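## 4. What the Drying Claims Rest On

The claim that quilted cotton textiles "last longer" than flat-woven ones is repeated in trade guides, care leaflets and a fair number of academic papers. We traced the citations in the papers we could get hold of. Most of them lead back to one another, and the chain ends in a manufacturer's leaflet with no test behind it. That does not make the claim wrong. It does mean that it has been passed along for a long time without much to hold it up.

Part of the trouble is the word "last." Bansal uses it to mean the time until an owner throws the item away. Garg uses it to mean the number of washes before the first broken stitch. These are different things, and a quilted table mat can do well on one and badly on the other. Owners in our survey often kept mats with several broken lines of stitching and gave up others that were sound but had gone out of favor. A measure of keeping is partly a measure of taste, and it should not be reported as if it told us something about thread.

The survey drew 2,736 usable responses from households in Nisau and Rawat. We asked each household to name the quilted items it used at the table, how they were washed, and why the last one had been given up. We are less confident in the third answer than in the first two. People remember the reason that sounds sensible. "Worn out" was the most common answer by a wide margin, yet when field staff looked at items set aside as worn out, 83 had no broken seam, no hole and no thinning that could be felt by hand. Some were stained. Others were simply old.

The argument for quilting usually runs as follows. The stitching ties the layers together, so that strain on one part of the cloth is shared with the parts near it. This is plausible, and the strip tests reported by Ernura fit it for new fabric. The same tests say very little about fabric that has been washed for years. Padding shifts and packs down, and once it has done so the stitches may carry strain that the filling used to absorb. Garg's own samples showed this in four of six batches, a result given one sentence in her paper and left out of the summary.

Pattern matters too, or is said to. Diamond quilting is often ranked above channel quilting on the grounds that its lines cross, and a break in one line is stopped at the next crossing. We could not confirm this. In our sample the diamond pattern was far more common on printed goods sold for everyday use (Figure 3), and channel quilting on plain goods kept for guests. Any difference in wear between the two patterns is therefore tangled up with how often the items were used and washed. We tried to adjust for reported washing, but the adjustment leans on the same memories we have just called weak — readers should treat it with the caution we do.
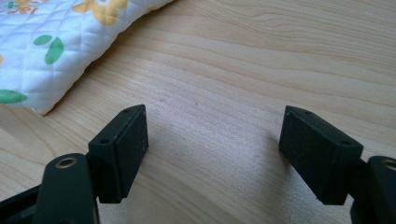 **Figure 3.** Printed white fabric with diamond quilting, on a wooden tabletop.

Umesh Sisodia, commenting on a draft of this section, objected that we ask too much of the household data. In his view a crossed stitch line is sound engineering whether or not a survey can detect it, and a null result from recalled wash counts should not be set against decades of workshop practice. We accept the second point in part. Our data cannot show that the patterns wear alike. But workshop practice is a record of what makers prefer to sew, and makers seldom see their goods again after the sale. If crossed lines do slow a break, a wash trial with the fabric, filling and thread held the same would show it, and we have not found one.

Until such a trial exists, we suggest that "durable" be dropped from descriptions of quilted table goods unless the author says which failure is meant and how it was counted. The Plultus care scale, which combines fading, flattening and seam loss in a single score, makes this harder. Two mats can receive the same score for reasons that share nothing. Section 5 therefore reports the three separately, even where the separate figures are too thin to support a firm reading.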